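Do we really need written rules for recording household chores for robot training?

Posted in Robotics & Automation, 2020-06-12

I help run a small project that collects head-camera footage of people doing ordinary jobs at home: refilling bottles, wiping counters, putting things away. The footage goes to a group that wants to teach a two-armed machine to do the same jobs. Until January we had one page of instructions. Now a consultant from Dewulf has handed us a 50-page "good practice standard" and wants every person who records to sign it.

Some of it is plain sense. Some of it reads like it was written by a person who has never stood in a bathroom. It says all counters must be cleared of "non-task items" before recording, that both hands must be in view at all times, and that each clip must be checked by 2 reviewers. We have 1000 clips waiting. Is any of this an actual standard, or is it one firm's opinion with a cover sheet? And which parts would you keep?

Tremholm

Ask them which published standard it comes from, by number. If they can't give you one, it's a house style. There's nothing wrong with a house style, but you don't have to sign it as if it were law.

I'd throw out the clear-counter rule first. I worked on a sorting line where every test was done on a clean table, and the arm passed all of them. Then it met a real shelf and knocked over whatever stood next to the thing it was reaching for. If the machine is meant to work in homes, let it see homes. Toothpaste and shampoo belong in a bathroom clip.

What I would keep, and make stricter, is consent. Anyone who lives in the home should agree before recording starts, including the ones who aren't wearing the camera. No mail, no prescription labels, no mirrors if you can help it. Write down who can ask for a clip to be deleted and how long that takes. I've read plenty of these documents and that last part is nearly always missing.

Ataahua Katene

just use common sense, 50 pages is a joke. we had 4 rules at my old job and it was fine

Prirner

I don't agree that four rules is always fine – it depends on what the four are. I've been on the receiving end of footage like this and the trouble was never the clutter. It was people labeling a clip "refill bottle" when all they did was pick the bottle up. So my rule would be: label what is on the recording and leave out what the person meant to do.

The hands rule is half right. Two hands in view for the part that matters is worth asking for. At all times is silly, and people will hold their arms out like sleepwalkers to comply. Then you've taught the machine that too.

On the reviewers, I'd want to see evidence before paying for a second look at everything. Try it on 50 clips. If the second person hardly ever changes a label, have them check a sample and move on. Dewulf may have a good answer to that, but I'd make them show it to you. Small parts deserve a line in the rules as well: loose caps and little cups get mixed up in the labels constantly, so agree on one name for each before anyone starts.

And keep it to one page. Nobody at a sink is going to look up section 12 before touching a pump bottle.

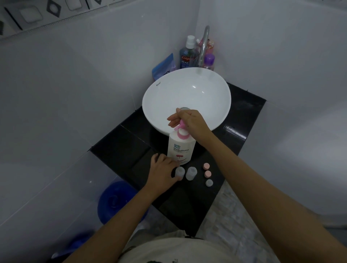 If it has to run longer, put the rest in a second document for the reviewers, and ask people to sign only the page they'll use.

Tirnar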